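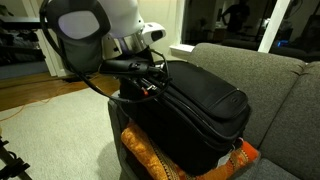 Why does the Hindetti dehumidifier shut off before the tank is full?

Most of the time the float is stuck in the raised position, so the unit thinks the tank is full when it isn't.

Ticket status: Open
Product: Hindetti, 12-liter tank
Opened: December 12, 2025

Customer notes
Unit runs for 5 minutes, beeps, red light comes on. Tank has maybe an inch of water in it. I have already read the answer at the top of this page and I doubt it. The float moves freely. I took it out, rinsed it, put it back. Same beep.

Support reply
Please reset the unit by unplugging it for 2 minutes, then empty the tank and push it in until it clicks.

Customer notes
Did that before I wrote. Did it again to be polite. It clicks and it still shuts off. I also don't see how a reset fixes a float, if the float is what you think is wrong.

Support reply
Thank you. Is the unit on a level floor? We also suggest cleaning the filter every 300 hours.

Customer notes
Basement floor, checked with a level, fine. Filter is clean. The old Wunero sat in the same spot from April until I replaced it and never did this.

One thing I did find. If I press on the left side of the tank with my hand, the light goes off and the fan starts. Let go, and it stops. So I'd say the switch behind the tank isn't being reached — that sounds like a bent tab or a badly molded tank to me. A folded piece of cardboard on that side kept it running overnight. I'm not calling that a repair.

Support reply
We have passed this to the parts desk at Gumede. A replacement tank can be sent under warranty.

Customer notes
Send it, but please have somebody look at the switch too. If the new tank does the same thing I'll want the whole unit swapped. Leave the ticket open until I've tried it.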